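Why I'd pay for the slow robot kit

I've been living with the Sullora tabletop kit since March, and I have grown fonder of it than I ever expected to be of a thing that takes 15 minutes to tidy what my kids could mess up in one. It costs $1,280, which is a lot of money in our house, and I'd still tell a patient friend to buy it.

My favourite part is how little it asks of you. The Brommont kit I tried before it wanted its own coloured blocks on its own grey mat, and it was lost the moment you offered it a teacup. Sullora's booklet just says to use what you have, so out come the crackers, the grapes, a doll, a couple of steel bowls turned over on the good berry-print cloth, and off we go (with the kettle on, naturally).
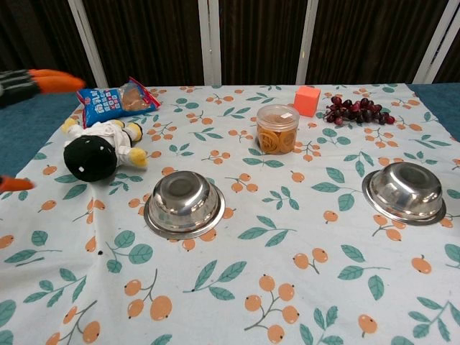

Where I'd like to see it improve

The grip settings are buried far too deep in the menus. A plush toy and a steel bowl need very different handling, and I'd happily trade half of the 38 ready-made routines for one big friendly dial labelled soft to firm.

Then there's the $300 yearly plan, and here I get a bit grumpy. I think a kit you've paid for should keep learning new objects without a subscription, and I'd say so to anyone at Sullora who cared to ring me!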